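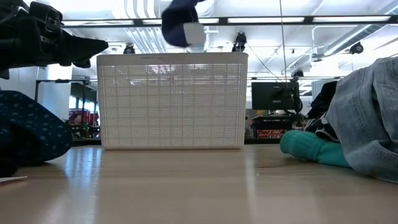 The laundry table, with the white basket in the middle and clothes on both sides.

Diary > Work > Skuvcombe

01/08/2021

3 min read

Long session on the laundry task. The goal for this block is 700 good examples of clothes going into the basket, and at the end of today the sheet says 531. I had hoped to be further along by now, but I threw out a batch from July and those have to be made up.

The task is simple to say. Take a piece of clothing off the table, lift it over the rim, let go, move clear. I drive the arm, the system records what I do and what the cameras get, and later the model trains on it. After 25 in a row I stop and look at the recordings before doing any more. I skipped that step in July and paid for it.

Denim is still the slow one. It is heavy and it holds whatever shape it was left in, so a grip on a single layer at the hem tends to drag the rest across the table. I do better going for a thick fold and lifting straight up before moving sideways. The thin things are easier to pick and harder to drop cleanly. A sleeve or a corner hangs over the rim and then I have to decide if it counts. The rule I wrote down today is that it counts if more than half is inside and nothing touches the table. Oosthuizen's labeling guide leaves that open, so I sent them a note asking them to use the same rule.

I also changed how I lay things out. I had been spreading the clothes flat without thinking about it, and the set was getting too tidy. Real laundry is in heaps. From now on I bunch things up, put some against each other, and switch sides every few runs. It makes for more failed grips. I keep the failed ones if I recover within the same run, and mark them. The model at Sterum that was trained only on clean runs froze every time it missed, and I don't want ours doing that.

The shiny tabletop worried me when we set up. The ceiling lights reflect in it and the streaks move around as you change the view. I asked about a mat and the answer was to leave it alone, as the Asstead tables are shiny too and the system has to cope there. Fair enough.

My wrist is sore from the controller. I took 5 minutes between sets in the afternoon and that helped, and my drops got better too - fewer where I opened the fingers too early. I should do that from the start.

Tomorrow: check the last set, charge the spare controller, start with the denim while I'm fresh. Ask again about getting some towels. We have no towels at all in the set so far and they will be the first thing anyone tries.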